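Checking a table-wiping result before you believe it

Wiping demos are easy to like and hard to trust. When we tried to reproduce the Vedach wiping policy on our own table at Selness, the headline success rate told us very little. The steps below are what we do now.

Step 1. Fix the start state. Decide what marks go on the table and how the cloth is folded, and write it down before the first trial. The Vedach paper reports 263 trials and never says how dirty the table was.

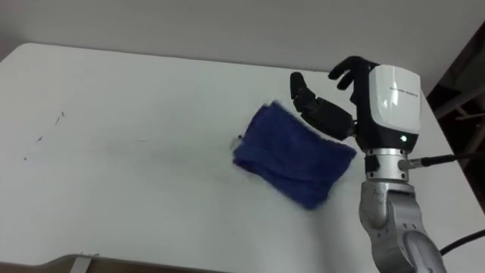 Hand and folded cloth on the white tabletop.

Step 2. Score the surface, and leave the motion out of it. A smooth arm stroke looks convincing on video and may clean nothing. We use the Plendevitz script, which compares marked pixels before and after and gives a score up to 100. Check its threshold by hand, though, as faint smears slip under the default. 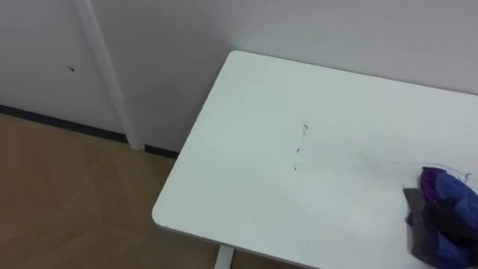 Anything left over gets logged with its position. If leftovers cluster in one area, suspect reach or contact pressure before you blame the learning.

Step 3. Run a dumb baseline. Ours replays one recorded stroke with no vision at all. Over 600 trials it came within 7 points of the trained policy, and I'd want a very good reason to call that gap a result. 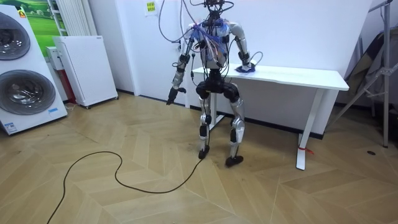

Step 4. Move the marks and repeat. The Sethi variant claims to handle this, but I haven't seen numbers that separate it from luck. Keep every failed trial in the table you publish.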